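Reconditionnement : Stidia revoit sa procédure de nettoyage des processeurs
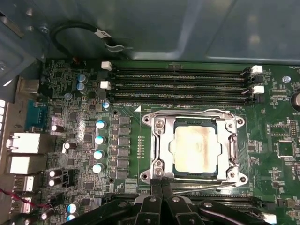
Pour Mirsad Radulović, le retrait de la vieille pâte thermique reste l'étape la plus souvent bâclée du reconditionnement, et il aurait fallu l'encadrer par écrit bien plus tôt. Une pâte ancienne laissée sous une pâte neuve, fait-il valoir, fausse les relevés de température et renvoie au banc d'essai des machines dont le ventilateur n'est pas en cause.

L'atelier Stidia, qui remet en service des ordinateurs de bureau destinés aux écoles et aux associations, applique depuis février une nouvelle fiche technique pour l'entretien du processeur et de son support. Le document, référencé 2201, remplace une consigne orale transmise de poste en poste. Il porte sur les opérations comprises entre la dépose du refroidisseur et la première mise sous tension, carte mère maintenue dans son boîtier.

La fiche impose d'abord le débranchement complet de l'alimentation, une pression prolongée sur le bouton de démarrage, puis le port d'un bracelet antistatique relié à une partie métallique nue du châssis. Les barrettes de mémoire sont déposées avant toute intervention sur le processeur et rangées en pochette. Les quatre emplacements DIMM sont dépoussiérés à l'air sec, loquets ouverts, sans contact avec les broches.

Le nettoyage se fait processeur en place, cadre de rétention verrouillé. L'opérateur retire le plus gros du résidu à la spatule en plastique, en partant des bords du capot métallique vers le centre. Il termine à l'alcool isopropylique, sur un chiffon non pelucheux renouvelé jusqu'à ce qu'il ne marque plus. Les bords demandent un second passage : la pâte y est généralement plus épaisse et plus sèche. Le levier n'est relevé qu'une fois la surface propre, pour éviter que des fragments ne tombent dans le support.

Si le processeur doit être sorti, il est saisi par les côtés et posé dans un plateau alvéolé. Les contacts du support sont alors examinés à la loupe, sous un éclairage rasant. Toute broche déformée entraîne la mise à l'écart de la carte. Le redressement à l'aiguille, pratiqué jusqu'ici dans certains cas, n'est plus admis.

La pile bouton est mesurée au cours de la même intervention et remplacée d'office en dessous du seuil fixé par l'atelier. Les condensateurs électrolytiques voisins de l'étage d'alimentation font l'objet d'un contrôle visuel : dessus bombé, trace d'électrolyte, inclinaison anormale. Le connecteur du ventilateur de boîtier, souvent sérigraphié FAN_SYS, doit être repéré avant le remontage. Stidia indique que les inversions de branchement entre ce connecteur et celui du ventilateur de processeur comptent parmi les défauts relevés en sortie d'atelier.

La procédure a été rédigée par Ermira Kovačević et Mariann Somogyi à partir des fiches de retour de l'atelier, soit plus de 500 interventions. Elle a été essayée sur 2 postes de travail avant d'être étendue à l'ensemble des lignes. Le temps alloué par machine passe à l'occasion de neuf à douze minutes, séchage compris.

« Nous avons retiré du texte tout ce qui relevait de l'appréciation personnelle », précise Ermira Kovačević. La quantité de pâte neuve est désormais fixée par type de processeur et déposée à la seringue graduée. L'étalement à la carte est abandonné au profit d'un dépôt central, écrasé par le serrage du refroidisseur. Les vis sont reprises en croix, en deux passes.

Chaque machine est ensuite soumise à une charge continue, avec enregistrement de la température toutes les cinq secondes. Les relevés sont versés dans Leka, le registre interne de l'atelier, en regard du numéro de carte mère. Un écart trop important par rapport aux unités du même lot déclenche une nouvelle dépose du refroidisseur.

L'atelier Andik, qui travaille sur des modèles comparables, a demandé communication de la fiche et doit l'adapter à ses propres boîtiers. Une version imprimable au format A4 est disponible à l'accueil de Stidia. La révision suivante traitera des ordinateurs portables, dont les dissipateurs à caloduc imposent un ordre de démontage différent.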